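Technicien(ne) de maintenance – cellule de manipulation robotisée

Pidum recrute pour son atelier de Jurnungate un(e) technicien(ne) chargé(e) de la cellule Serra : un bras, une pince parallèle à deux doigts et une caméra de poignet, utilisés pour la saisie d'objets courants sur table. Poste à pourvoir en août, rattaché à Corrado Sanna.

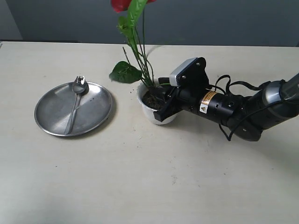 La cellule fonctionne 40 heures par semaine. Le titulaire en assure seul l'entretien de premier niveau et tient le journal Jumska.

Tâches

1. Contrôler le cheminement des câbles le long du bras et le serrage du support de caméra toutes les 200 heures.

2. Refaire l'étalonnage caméra-pince après chaque démontage du poignet. Les doigts doivent rester visibles en bas de l'image, pince fermée.
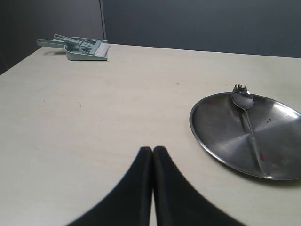

3. Relever l'usure des doigts et les remplacer selon la fiche. Les éraflures près des extrémités sont consignées, même sans effet sur la prise.

4. Nettoyer le plateau entre deux séries – terre, fils, résidus – et remettre les objets en place. 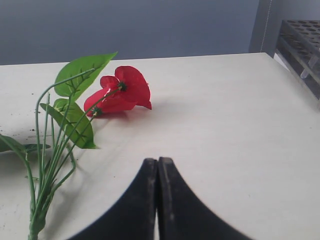

Les écarts de position sont signalés avant la reprise du cycle.

Profil

Formation en maintenance ou mécatronique, lecture de schémas électriques, français courant. Première expérience sur bras six axes appréciée.

Conditions

Contrat de neuf mois, prise de service à 8 h. Prime d'astreinte : 190 euros par mois.

Candidature – CV et lettre – à l'attention de Corrado Sanna, Pidum, Jurnungate.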